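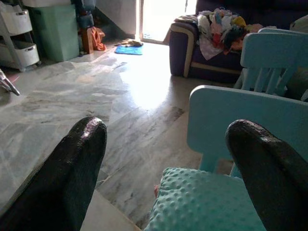 ## Seller wants to rent back after closing, is this normal??

Posted by Yaneth Taipe, 1st April

Under contract on a 2 bedroom condo in Ultdale, my first purchase. Seller now says she needs 14 extra days in the unit after we close bc her new place isn't ready. Her agent says its fine, "everyone does it". No paperwork offered, just an email. My lease ends in six weeks so I do have some slack. Do I say yes? What do I charge?

### 3 answers

**Bujar Petkov**

Common enough, but get it in writing before closing. An email won't cut it. You want:

- move-out date and time
- daily rate – take your full monthly cost (loan, taxes, HOA, insurance) and divide by 30. Mine came to 184 a day
- a deposit held by the title company, not by her agent
- a penalty rate if she stays past the date, make it hurt
- who fixes what if the water heater dies

Also call your insurance and ask about teh gap. Her policy likely won't cover the building once you own it. And do a second walkthrough when she leaves.

**Romana Malý**

Dont do it. Mine stayed 6 weeks over and I had to get a lawyer.

**Miloslav Tichý**

Agree with Bujar mostly. Check your loan papers too, some lenders want you living there within a set number of days. Two weeks should be ok but ask. Or just push the closing date back – watch your rate lock if you do that. HOA may have a rule on rentals, even short ones.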